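Rarna and the saucer bench: your questions

Everyone at Pulta seems to have a question about the arm, and we love that! Notburga Gasser (packing) and Itzel Magaña (training) have gathered the ones that come up most. If yours is missing, stop either of us at the bench.

What is Rarna?
Rarna is the name of our project to hand some of the crockery handling at Pulta to a robot arm. We started with saucers, as they come through in big numbers and everybody's wrists know it. In August we packed 3737 pieces by hand, and 558 of those were the small floral saucers.

What does the arm do, exactly?
It is being taught to pick up one piece at a time and set it down where the packer wants it. Checking for chips, wrapping and boxing all stay with people. A glaze fault the size of a pinhead is still something Notburga spots from across the room, and we wouldn't swap that for anything.

Why practise with a single saucer?
A saucer is low and has a thin rim, so the fingers need to come in at the right height and angle. Get that right and plenty of other shapes become easier. We also wanted a piece we all know well, so that anyone walking past can judge how it's getting on (and you do, loudly, which is great).

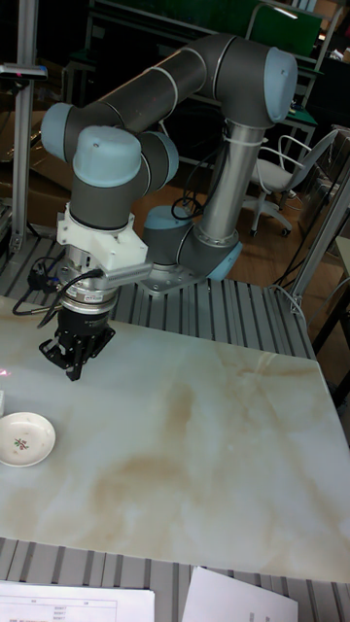 The two-finger gripper over the marble-patterned top, with the floral saucer to one side.

Will anyone lose their job?
No. All 14 of us in packing stay in packing. What changes is the mix of the day: less reaching and lifting, more checking, more time on mixed orders and gift sets, which most of the team like better anyway.

Do I have to learn programming?
Not a line of it. Itzel's course is 11 short sessions, taken in your paid hours. You'll learn to start and stop the arm, teach it a position and work out why it has paused. People who swore they were hopeless with computers have been showing the others by session three!

Can I stand next to it while it's moving?
Only once you've done the first two sessions, and please keep your hands off the tabletop while it runs. If you need to move a piece, stop the arm first. Long sleeves rolled up, lanyards off.

What happens when it drops something?
Press stop, sweep up, write it on the breakages sheet. It doesn't count against you or your shift. We'd much sooner have an honest sheet than a tidy one.
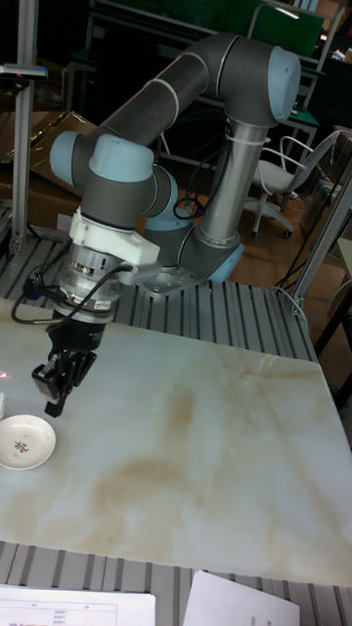 Who decides what it does next?
You do, to a large extent. Suggestions so far include egg cups, the Esquivel side plates and those awkward Vestau lids. Side plates are next, and the lids will have to wait until we've found a grip that suits the knob.

When can I have a go?
Itzel runs an open half hour at 2.30 pm after the late lunch. Put your name on the list by the kettle and come along, even if you only want to watch.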